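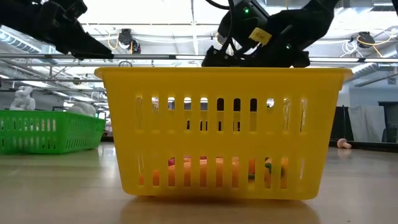 Figure 1. Both grippers above the yellow basket, low fixed camera.

Reading time: 5 min

Handout 4: Learning to sort from demonstrations, and what each camera contributes

4.1 The task

The Ekska sorting task uses two arms, one table, a small number of plastic baskets and a mixed set of toy vegetables. An episode starts with some items on the table and some possibly already in a basket. It ends when every item on the table has been placed, or when the time limit is reached. Each basket is assigned a class of item at the start of the episode. The assignment is given to the policy as a short text instruction and can change between episodes, so the colour of a basket carries no fixed meaning.

The task is easy to state and has three properties that make it useful for teaching. The items are small compared with the gripper fingers, so a position error of a few millimetres matters. The baskets have raised sides, which hide their contents from low viewpoints and must be cleared on every placement. The arms share a workspace, so either one may block the other, or block a camera.

4.2 Data

The Irko set was recorded at the Gasska laboratory by teleoperation. It holds 1,077 episodes, of which 258 are kept back for validation. The split is made by recording session and never by single frame. Neighbouring frames in an episode are nearly identical, and a frame-level split will report a validation loss that is far too low. Check this first if your own curves look unusually good.

For each time step the following are stored:

- joint positions of both arms
- commanded joint positions of both arms
- opening of each gripper
- one image from each camera
- the text instruction, constant through the episode

Commanded and measured positions differ during contact. The policy is trained on the commanded values. Training on measured values gives a weaker grasp, as the operator closes the gripper past the surface of the object and the measured opening does not record this.

4.3 Viewpoints

Cameras are of three kinds: fixed at table level, fixed above the table, and mounted at the wrist. The overhead view gives the layout. It shows which items remain and where the baskets stand, and its geometry does not change during the episode. Its weakness is height. An item held just above a basket rim and an item resting in the basket can look much the same from above.

The table-level view supplies the missing height. The gap between fingertip and rim can be read almost directly from one image. The same view is poor at depth along its own axis, and a near basket will hide whatever stands behind it.

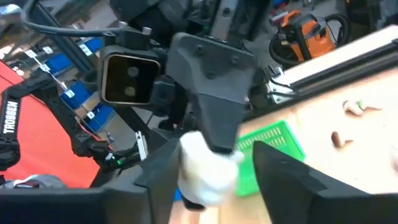

A wrist camera moves with the arm, so the fingers stay at a fixed place in the image while everything else shifts. For the last part of a grasp this is helpful, as the error to be corrected appears directly as an offset between fingers and object. For planning it is of little use. The other arm may fill a large part of the view, the background may include shelving and floor equipment, and the target may be hidden behind a finger until late in the approach. A policy given only wrist images has no stable reference for the table as a whole.

Students often ask whether the background should be masked out. We do not mask it. Masks drawn by hand are slow to maintain, and automatic masks fail most often near the fingers, where precision is needed. Random crops and mild colour changes during training are used instead.

4.4 Model and baseline

Each image is encoded separately. The encoded images, joint state and instruction are joined and passed to a transformer, which predicts a short block of future actions. Only the first part of the block is executed before the model is queried again. Longer execution gives smoother motion and slower correction.

The baseline, called Jiang in the code, has the same encoder but predicts one action at a time. It tends to pause above an item, as the demonstrations contain pauses there and a single-step model cannot tell how long it has already waited.

4.5 Evaluation

A trial is one placement attempt from a scattered start. Items are laid out by a person following a printed plan, and the same plans are used for every model.

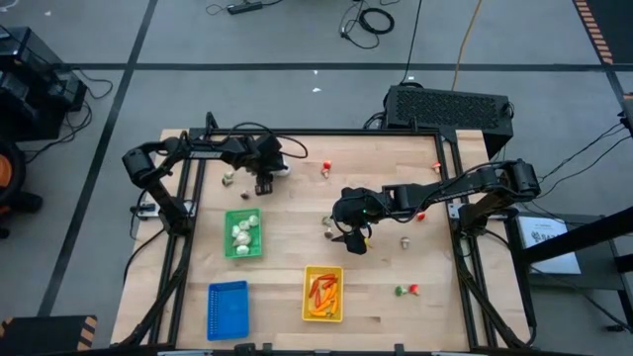
Layouts with items close together or touching are marked as hard. When two items lie side by side, the fingers must enter a narrow space, and closing on one item often moves the other. Items near the base of an arm are also marked as hard, because the arm has to fold in order to reach them.

A placement counts as correct if the item is at rest inside the assigned basket at the end of the trial. An item balanced on the rim counts as a failure. Over 200 trials, the block-prediction model with all cameras made 185 correct placements, a rate of 92.5 per cent. Wrong-basket errors and dropped items are logged separately and should not be merged in your report, as the first points to the instruction input and the second to the grasp.

4.6 Exercises for the practical

Retrain the model with the wrist images removed, then with the table-level image removed. Keep the session split and the random seed unchanged. Report the correct placements for hard and ordinary layouts in separate rows, and give a confidence interval for each.

Plot commanded against measured gripper opening for one grasp from the validation set. Mark the point of first contact and state how you chose it.

Reports are to be handed in by 2 April 2021, with the configuration file attached.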